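Part-time Counter and Display Assistant
Stiscombe, 327 Cellton Road
14 hours a week, mornings, starting in May
Reports to: Waltraud Rathjen

Stiscombe sells decorated storage tins to gift shops, museum stores and offices that give things away at the holidays. We have a warehouse at the back of the building and a display counter in Room 116 at the front, where buyers come to look at the tins before they order. We need one person to look after the counter.

The job has been done in pieces by whoever was free, and the counter has suffered for it. Tins get taken out for a buyer and stay out. Lids go back on the wrong boxes. Someone sets down a roll of tape and it is still there the next morning. We would like one person to own the counter, the shelves under it and the packing bench across the room.

What the work is

Most of it is handling, wiping and putting away. A usual morning starts at 8:30 with the counter being cleared and wiped from the back edge to the front. The countertop is pale with small dark and tan flecks all over it, so you can't judge by looking whether it is clean. Crumbs, tape shavings and bits of packing foam look the same as the pattern. You run a flat hand over it, wipe, and run your hand over it again.

After that you set out whatever the day's buyers have asked to see. The list is on the clipboard by the door. If there is no list, the counter stays clear and you go on to packing.

Buyers are usually in the room between 9:30 and 11. You are not expected to sell. Jörg Wegener handles prices and orders. You bring tins out, open them, take away the ones that are not wanted and keep the lids with their bases. Some buyers want to stack things, tap them, try a lid ten times. Let them. If something gets scratched, put it in the seconds bin and write the pattern name on the sheet.

From 11 until you leave, the work is packing samples. Each sample tin is wrapped in tissue, then in one layer of corrugated paper, and goes into its carton lid side up. Corners are the weak point on the rectangular tins. Round tins travel well and need less paper. Anything with a printed lid gets a sheet of tissue between the lid and the corrugated, even if it is going across town.

Other tasks that come with the job:

Restocking tissue, tape, labels and cartons at the bench
Wiping down the wall panel behind the counter once a week with a dry microfiber cloth — no spray, the print streaks
Checking returned samples for dents and loose lids
Keeping the seconds sheet up to date
Changing over the shelf display when a new range comes in
Breaking down cartons and taking them to the recycling cage

The tins

You will get to know the patterns quickly. We carry plain colors, florals, a set of old maps, a holiday range and the art reproductions, which are what most museum stores come for. The art tins need the most care in handling. A dark lid shows fingerprints, so we use cotton gloves for those when a buyer is in the room. Gloves are in the top drawer on the left. When they look gray, put them in the wash bag and take a new pair.

Lids and bases from the same range are supposed to be interchangeable and mostly are. On the older Lunde range they are not, and a lid that has been forced onto the wrong base will not sit flat again. Keep each Lunde lid on the base it came with, even while wiping.

Never slide a tin along the counter. Lift it. A grain of grit under the base will mark both the tin and the stone.

Who we are looking for

Somebody who puts things back. If you are the person in your household who closes the cabinet doors and knows where the scissors are, you will be fine here. Shop, library, kitchen or mailroom experience is all useful, and so is having raised a family or run a house. We don't ask for a diploma.

You need to be able to stand for most of a morning, with a stool at the packing bench when you want it. Cartons of samples weigh up to 25 pounds and there is a cart. You should be comfortable reading a pick list and writing a clear label by hand. Labels that can't be read come back to us, and then the job is done twice.

You will be working alone in the room for part of each morning. Some people like that and some do not, so think about it before you apply. There is a radio. The warehouse crew is one door away and the kitchen is shared.

What you don't need: computer skills beyond opening an email, any knowledge of art, a car.

Hours and pay

The position is 14 hours a week, spread over four mornings that we agree on with you at the start. Once set, they stay the same from week to week. In November and early December there are extra hours if you want them. They are paid at the same rate and you may say no.

The hourly rate is on the notice at the front desk, and Dimas Pattinasarany in the office will give it to you by phone as well. We pay every two weeks. There is a yearly allowance of $120 for shoes, paid with your first check and then each May. Please spend it on shoes with a proper sole, as the floor in Room 116 is hard.

Staff can buy from the seconds bin at cost. The bin is cleared out at the end of each season and whatever is left goes to the Jeltell thrift store.

Training

The first two weeks are done alongside Marlene Baumgart, who has packed samples here for years and will show you the folds. Expect to be slow at first. The wrapping has a set order, and it is quicker to learn it properly than to fix it later. In the second week you will also do a morning with Jörg when buyers are in, mostly to hear what they ask for and which drawer it is in.

At the end of the two weeks we sit down for half an hour and talk about whether it suits both sides. If it does not, you are paid for the time and there are no hard feelings.

How to apply

Write us a short letter or email. A page is plenty. Tell us what work you have done, paid or unpaid, and which mornings you could do. We do not need a photograph or references at this stage. Drop it at the front desk or send it to the office, marked Counter Assistant.

We will ask the people who seem right to come in for an hour. You will see the room, meet Waltraud and pack two cartons with us. Wear something you can move in. We pay for the hour.

Applications are open until the post is filled. Everyone who writes will get an answer, although it may take us a couple of weeks in the busy part of the season.

If you have trouble with the front steps, call ahead and we will open the warehouse door, where the floor is level with the parking lot. The bus stops at the corner of Cellton Road, a short walk from the entrance.

The countertop, the printed panel at the back, and one of the art tins with Van Gogh's The Starry Night on the lid: 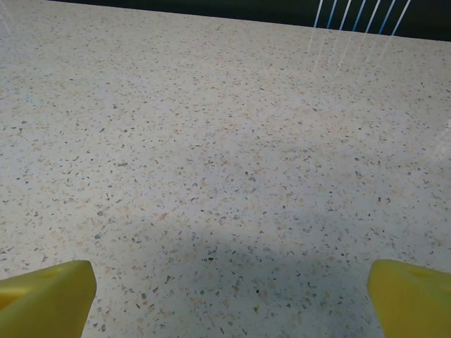
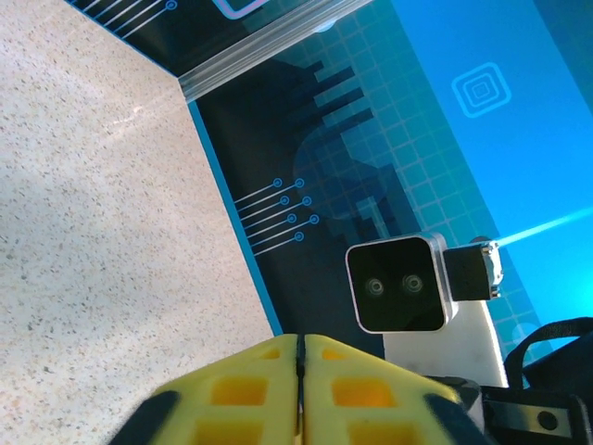
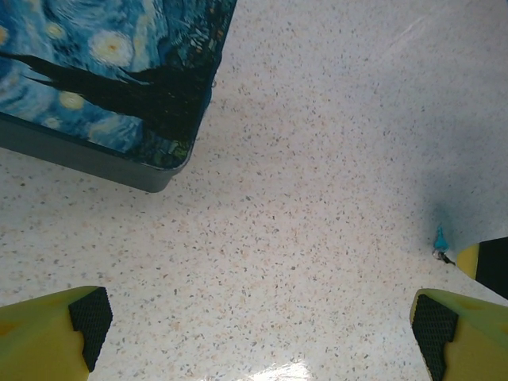

Wian Ngcobo wrote after the first version of this notice went up to say that it made the wiping sound harder than it is. Two passes with a damp cloth and one with a dry one had always been enough, Wian said, and the part worth warning people about was the tissue, which sticks to itself in damp weather and should be separated before you start a carton, a small stack at a time. Wian also asked us to mention that the mornings go fast, and that the stool at the bench is adjustable, with the lever underneath on the right.

Both points have been passed on to Marlene for the training weeks. Questions about the post can go to Dimas Pattinasarany at the office, mornings before noon.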